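We're moving! (Just down the street, don't panic)

Well, the boxes are out and I can finally spill the beans. Starting in October, Parero Fabrics will be in the old shoe store on Bidgate Street, four doors down from where we are now. Same phone number, same opening hours, same me behind the cutting table with pins stuck in my sleeve.

If you've been in on a busy morning you'll know why. Two people looking at quilting cottons is fine, three is cozy, and once somebody unrolls a bolt of coating wool the whole place comes to a stop. I've been looking at bigger spots since last winter and had pretty much given up when the sign went up in the shoe store window. I called that afternoon and I think I talked over the poor realtor the entire time.

The new store is 1,063 square feet, and it has windows on two sides. Real daylight! You'll be able to hold up a navy and a black next to each other and tell which is which without going out to the sidewalk. The floor is a bit creaky near the back and I've decided to leave it alone, since I like it and also we've spent the floor money on shelves.

What's coming with us

All the fabric, obviously. The quilting cottons will go along the left wall by color this time, which I know some of you have been asking for (and I know some of you like them by designer, and I'm sorry, I went back and forth on it for weeks). Garment fabrics get the whole right side. The Katiyar block prints are finally getting a rack of their own instead of living folded up under the linens, and there are new ones on the way – a mustard with a small leaf, two indigos, and a rust stripe I've already cut a shirt out of.

Patterns are moving out of those awful drawers. They'll be in flip bins at a normal height, sorted by garment, with the kids' ones together at the end. If you've ever knelt on the floor hunting for a size range while somebody stepped over you, this one's for you.

We're still stocking Nustero thread, all the weights we have now plus the topstitching one that keeps selling out. I've ordered a lot of it. Maybe too much, we'll see.

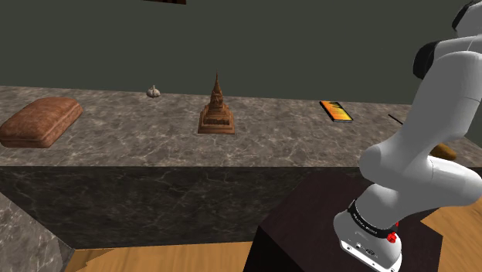
Classes

We finally get a separate room for classes, with a door that closes! Up to now I've been pushing the remnant table against the wall every evening and dragging it back again in the morning, and my back will be happy to retire from that. The new room seats 12, each with a machine and enough elbow room for a pair of pants. There are two ironing stations and a proper cutting table you can walk all the way around.

The fall list is nearly settled. Beginner tote bag is back, and so is the zipper evening, which fills up faster than anything else I teach. I'm adding a pants fitting class that runs over three sessions, so you can make a muslin, go home and sulk about it, and come back to fix it. There's also a mending night with no lesson plan at all, where you just bring the pile that's been on your chair and we work through it with tea. Most evening classes start at 6:30, and the pants class is $85, with the muslin fabric included. Pattern isn't included, so check with me first if you're not sure which one to bring.

Booking opens once we're in. If you're already signed up for the last round of classes at the old store, nothing changes for you, come to the old address as planned.

The moving sale

I would really, really like to carry less. So everything on the remnant table is half off until we close up the old place, and the buttons in the glass jars are by the scoop. Bolt ends under two yards are marked down too, and you'll spot them by the yellow tags. Sale pieces are final, and I can't hold anything over the phone this time, I just don't have a spot left to put it.

We'll be closed for around a week between the two stores. Online orders will still go through during that time but they'll sit until I've found the tape gun, so order early if you need something for a deadline. Gift cards and punch cards all carry over, even the really battered ones.

Opening morning

Doors open at 10. The first 100 people through get a fat quarter of their choice from the basket by the register, no purchase needed. There'll be coffee and some kind of cake, and I'm hoping to have a few finished samples up so you can try things on and see how the new patterns fit on a real body. Bring something you've made if you like, I always want to see it. One of our regulars has promised a coat she started two years ago, and now that it's in writing she has to finish it.

Parking is the same lot behind the bank. The new entrance has no step, so strollers and wheelchairs can come straight in from the street, and there's a restroom customers can use, which a surprising number of you have been excited about.

Questions about orders, classes or the move can go to the store email, or just catch me at the counter before we start packing the counter.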